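Call for Participants: Shared Workshop Robot Arm and Hand Build

Lahtinen Workshop, Tresine Street entrance
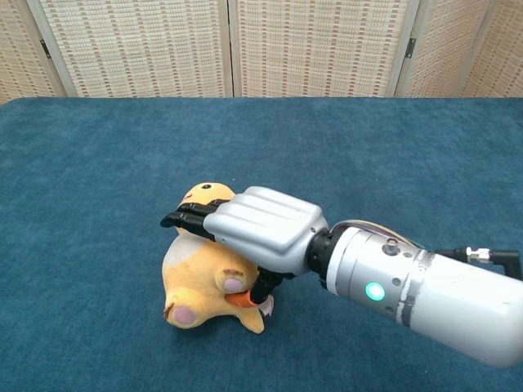
Lahtinen Workshop invites applications from adults who wish to take part in the second stage of its robot arm and hand build. The project is open to members and non-members. Places are limited by bench space, and applicants are asked to read this notice in full before applying.

Background to the project

The build began as a private effort by Joonas Ahonen, who worked on it in his garage before moving it to the shared workshop. It is now run as a workshop project under the name Plendis. The arm and hand are in working order for supervised bench sessions. The current work concerns the handling of soft household objects: plush toys, folded towels, cushions and similar items that change shape when they are held.

The second stage will run from May until the end of August. Its purpose is to improve grip control on soft objects, to tidy and document the cable routing, and to prepare a set of written build notes that other home builders can follow.

Roles available

Bench participants. Bench participants set out objects, run the grasping routine under supervision and record the result of each attempt in the log. No technical background is required. Careful handwriting or typing is more useful to the project than prior knowledge of electronics. The target for this stage is 600 logged attempts, of which 300 are to be made with plush toys.

Wiring and mechanical participants. These participants will assist with connectors, strain relief, fasteners and the replacement of worn parts on the forearm. Applicants should be able to crimp and solder without instruction and should be comfortable working from a hand-drawn diagram.

Software participant. One place is available for a person who can read and modify Python. The control code was written by several hands over a long period - applicants should expect to spend the first sessions reading it. Work on the grip force settings will be carried out jointly with Mr. Ahonen.

Notes editor. One place is available for a person who will turn the bench logs and existing notes into a clear build guide. The editor must attend at least two bench sessions before starting.

Time commitment

Bench sessions take place weekly from 6:30 p.m. to 9:00 p.m. Participants are asked to attend at least three sessions out of every four. The notes editor and the software participant may do part of their work at home. Those who cannot commit to the full stage may apply for the reserve list.

Conditions of participation

Participants must be 18 or older. All participants complete a one-hour safety briefing before their first session. The arm may be powered only when a supervisor is in the room. Hands must be kept off the work surface while a routine is running, long hair must be tied back, and lanyards, scarves and loose jewelry must be removed. Food and drink stay in the kitchen.

Participation is unpaid. The workshop will reimburse local travel up to a total of $400 per participant over the stage, on presentation of receipts. Tools and consumables are provided. Participants who prefer their own hand tools may bring them, marked with their name.

Session logs and bench photographs may appear in the build guide and on the workshop website. Participants will be credited by name unless they ask otherwise in writing.

Access

The workshop is on the ground floor and has a step-free entrance from the yard. One bench is adjustable in height. Applicants who require other arrangements should say so in their application, and Dennis Birkett will contact them before places are assigned.

Donation of objects

The project also accepts soft toys and small cushions for use at the bench. Items must be clean, free of batteries and no longer wanted, as they cannot be returned. They may be left in the box marked Ralley inside the yard door.

How to apply

Applications should be made in writing and should include:

- your name and contact details
- the role or roles you are applying for
- a short account, no longer than one page, of anything you have built, repaired or documented
- any evenings on which you are unable to attend

Photographs of past work are welcome but are not required. Applications may be handed in at the front desk or sent through the contact form on the workshop website, quoting reference 692.

Applications close at 5:00 p.m. on the last working day of April. Applicants for the wiring, mechanical and software roles will be invited to a short bench visit before a decision is made. All applicants will receive a written reply.

Questions about the roles should be addressed to Joonas Ahonen, project lead. Questions about access, travel costs or the safety briefing should be addressed to Dennis Birkett, workshop manager.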